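How to Log Sea Surface Temperature From a Small Boat

A single reading of surface water tells you very little. A series taken the same way at the same spot can show a warm patch moving in. The steps below cover manual logging with a probe thermometer and a bucket.

1. Check the probe. Stir crushed ice and fresh water in an insulated cup, wait two minutes, and read the display. Write down any offset from 0 °C and apply it to every reading that day.

2. Pick a fixed station and save the position. The Asby station sits 153 meters off the breakwater, outside the outflow from the creek. 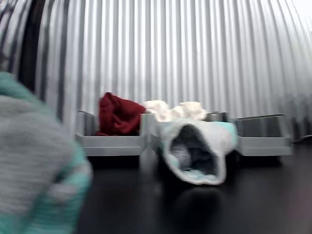
Gray trays on a tabletop, with gray and teal knit in front.

3. Stop the engine and drift. Take the sample from the side away from the exhaust and cooling water outlet. Rinse the bucket once over the side, then fill it.

4. Put the probe in at once and keep it off the walls of the bucket. Read when the display holds steady. A canvas bucket loses heat in wind, so keep it in the shade and out of the breeze.
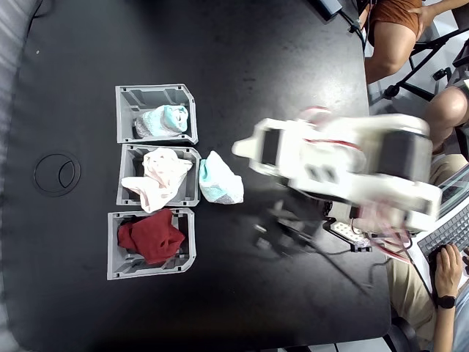

5. Repeat until you have six readings. Drop any that differ from the median by more than half a degree, and note that you dropped them. Log the time in UTC, along with wind, cloud cover and tide state.

6. Enter the data the same day. Use one row per reading — never an average alone. Keep the raw value and the corrected value in separate columns. 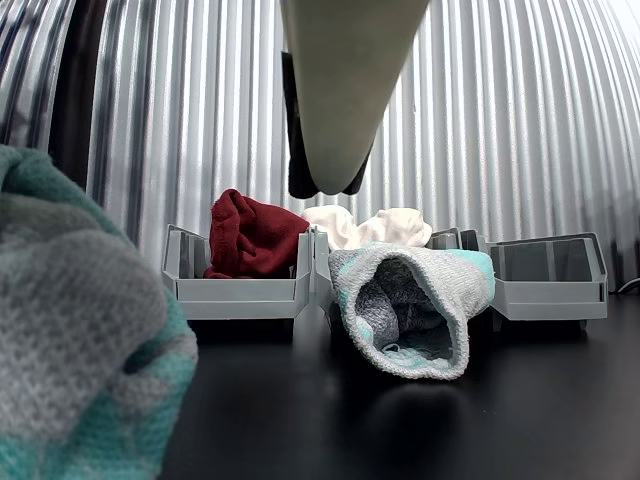
Gripper finger and corrugated metal wall.

To spot an anomaly, compare each week with the same week in earlier years. July readings at a shallow station swing with the tide, so compare like with like. One warm day means little; five in a row is worth reporting.

Station notes: Styliani Fragkou. Last revised 3rd January.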